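What My Aunt's Recipe Box Taught Me About Handwriting

11/28/25

The house is quiet now, there is half a sweet potato pie under foil on the counter, and I finally have an hour to tell you about the recipe box, which I've been promising to do since September (sorry to those of you who wrote and asked!).

My aunt Atieno Muriithi kept her recipes on index cards in a green tin that once held crackers. When she moved out of the house in Furthorpe she handed it to me across the car window, engine running, and said, "You're the one who cooks." That was the whole ceremony. I drove home with it on the passenger seat and I'll admit I put the seat belt around it.

There are 59 cards in there. A few are typed, a few are clipped from the backs of flour bags, and the rest are in her writing, which leans so far to the right that it looks like it's walking into the wind. She never wrote a full set of directions in her life. The card for her coconut rice says "as usual, but less." Less what? I called her, and she laughed so hard she had to put the phone down – and then she couldn't remember either.

So this fall I've been copying them out by hand, one card each evening after supper. My friend Neema Mushi thinks I should just scan them and be done, and she's right that it would be faster. But when you copy a card slowly you notice things. You see where the pen ran dry and she switched to pencil. You see that the ginger cake used to take two eggs and at some point went up to three, and that the lemon bars were crossed out completely and then written back in on the other side, a little sheepishly.
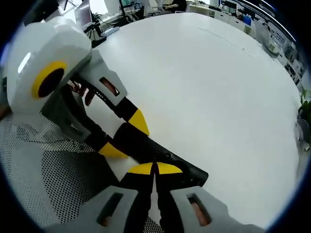

I'm up to card 54, so the end is in sight, and I've been dragging my feet a bit over the last few. The hardest one so far was the bean stew, which has a big splash of something right over the amounts. I made it three times. The first was soup, the second was closer to cement, and the third I took over to Neema, who ate two bowls standing up at the stove and asked if there was any bread.

I'm using a plain notebook with a sewn spine, and a blue pen, and I leave the facing page blank for whoever gets it next. My own handwriting is nothing special, kind of round and schoolgirlish, but I've noticed it starting to lean.

Tomorrow is the ginger cake again. I'm going with three eggs.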